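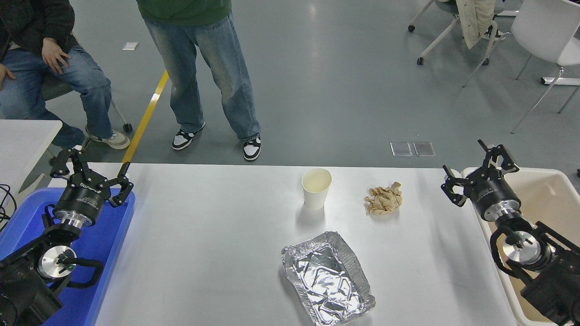
4.2 Items and table layout

The packaging items were chosen to match what people at the Lisbridge site leave behind after lunch. In October, Annamalai and Kurek went through the waste from the shared eating area and wrote down each kind of item they found, along with its condition. The inventory came to 306 items. Paper cups, sheets of wrapping paper and aluminum foil trays came up again and again, and they also caused the most disagreement in the earlier interviews (Section 3). We kept all three for the main rounds.

Each kind of item raises a different problem. A paper cup looks like plain paper from the outside, but many cups have a lining that changes how they should be handled. Crumpled wrapping paper gives few clues about its past use once it has been balled up, and people who might put a flat sheet with the paper will often throw a wad away. Foil trays are easy to recognize as metal. The question there is how much food residue is acceptable, and the local rules in Lisbridge leave this open.

The layout was kept plain. We used a white table with nothing on it that could serve as a label, and one open container at each side, one blue and one cream. The containers differ in color and shape so that answers given aloud ("the blue one") could be noted without confusion. Which container stood for which waste stream was set at the start of each round and read out to the participant. Signs were left off in this part of the study. The effect of printed signs is covered separately in Section 6.

Items were put down by hand. We did not mark fixed positions on the tabletop, and the spacing between items varied from round to round. The foil trays kept the creases they had picked up in storage. Paper was crumpled fresh for each participant by one of the authors, so no two wads had the same shape. Mahmoudi noted early on that tightly balled paper tended to roll and was hard to keep in place, and later rounds used a looser wad that rests flat.

4.3 Single-item and group rounds

In group rounds the three kinds of item were presented together. In single-item rounds only one was presented. The reason for including both is that participants in the Wistero pilot often sorted by comparison: they placed the foil first, then the cup, and gave the paper whatever answer was left. With only one item to judge, that route is closed, and the participant has to decide what the material is and what state it is in.

Figure 3 shows the layout with the paper alone. The wad is irregular, with several folded edges showing, and its tan color sets it off clearly from the light tabletop. Twenty-six people took part in both kinds of round. We recorded the answer, the time taken to give it and any reason offered. Where a participant changed their mind, both answers were kept – the first was used for the timing and the second for the sorting result.

Seven participants asked to touch the paper before answering. This was allowed, and their answers are reported together with the rest. Cieślak coded the reasons, and Jabłońska coded them a second time without seeing the first set of codes. Differences were settled in discussion, using the categories in Bielecka's scheme with one addition, "previous use", for reasons that referred to what the paper might once have wrapped.

Figure 3. Crumpled tan paper on the white table, with the blue tray at left and the cream-colored tub at right.

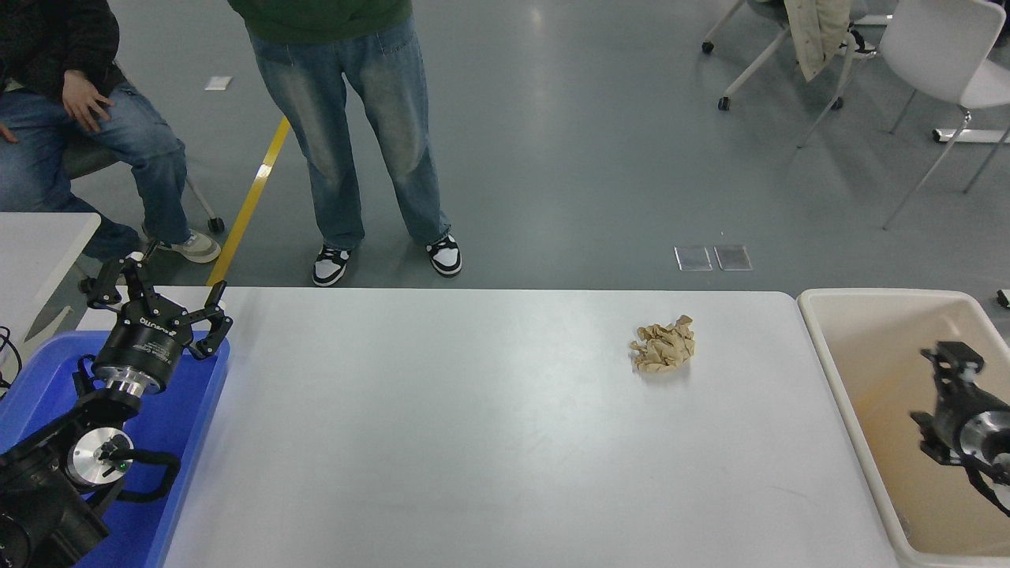

4.4 Scoring

An answer was scored as correct if it matched the stream named in the Lisbridge rules for that material. Foil trays were scored only when clean, for the reason given in Section 4.2. Answers of "it depends" were counted as undecided and left out of the timing results.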